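Feltberg Plates: Care, Use and Ordering Questions

What sizes do the plates come in?

Two. The side plate is 15 cm across and the dinner plate is 20 cm. Both have the same low rim and the same flat center, so food sits level and a knife has room to work. There is no bowl version of this shape. For soup, see the Melnyk range.

Can sizes be stacked together?

Yes, larger below smaller. A stack of a single size is more stable. Keep a stack to 5 plates on an open shelf. Inside a cabinet the limit is whatever the shelf is rated for.

Are the colors glazed or painted?

Glazed. The color is in the glaze layer and does not lift off with washing. Light blue and turquoise are fired in separate batches, and a small shift in tone between batches is normal. If an exact match matters, order the full quantity at one time and write "single batch" in the order notes.

Are the plates dishwasher safe?

Yes, on either rack. Leave a gap between plates so the rims do not knock together. Skip lemon-scented powders on a daily cycle; the acid dulls the gloss over time.

Can they go in the microwave or oven?

Microwave, yes. Oven, no. The glaze is not tested for oven use, and we do not replace plates that crack there.

How do I remove gray marks left by cutlery?

Those are metal deposits and sit on top of the glaze. Rub them with a paste of baking soda and water, rinse, and dry with a cloth. Do not use steel wool. It scratches, and the scratches then collect more metal.

Will the plates mark a wooden table?

The foot ring is unglazed and slightly rough. On an oiled or waxed top it can leave a faint ring if the plate is dragged. Lift the plate to move it, or use the self-adhesive felt dots sold under part number 34. On a lacquered top the risk is lower but not zero.

My table is made of joined planks. Does the plate sit flat across a seam?

In most cases, yes. The foot ring is wide enough to bridge a normal seam. If a plate rocks, turn it a quarter turn and try again – if it still rocks, check the plate on a countertop. A plate that rocks on a known flat surface is a defect and will be exchanged.

How much space should I leave between plates?

One plate-width is comfortable for setting out a shared table, with small dishes and boxes kept to the far edge so that the middle stays clear.

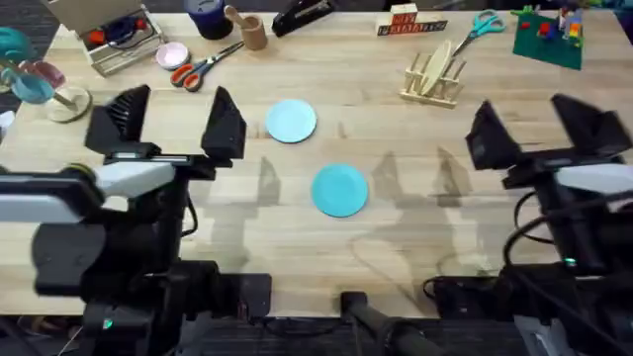 For a tighter layout, half a plate-width still leaves room for a fork. Less than that and the rims are likely to touch when someone reaches across.

Can I mix light blue and turquoise in one set?

Yes. Stuvau stores sell them as singles, so any split is possible. Boxed sets come in one color only.

Do you sell replacements for discontinued colors?

Remaining stock is listed on the Fonano outlet page, which is updated every December. Items sold there can be returned if damaged in transit but not for a color mismatch.

What should I do with a chipped plate?

Stop using it for food. A chip exposes the body under the glaze, which takes up water and stains.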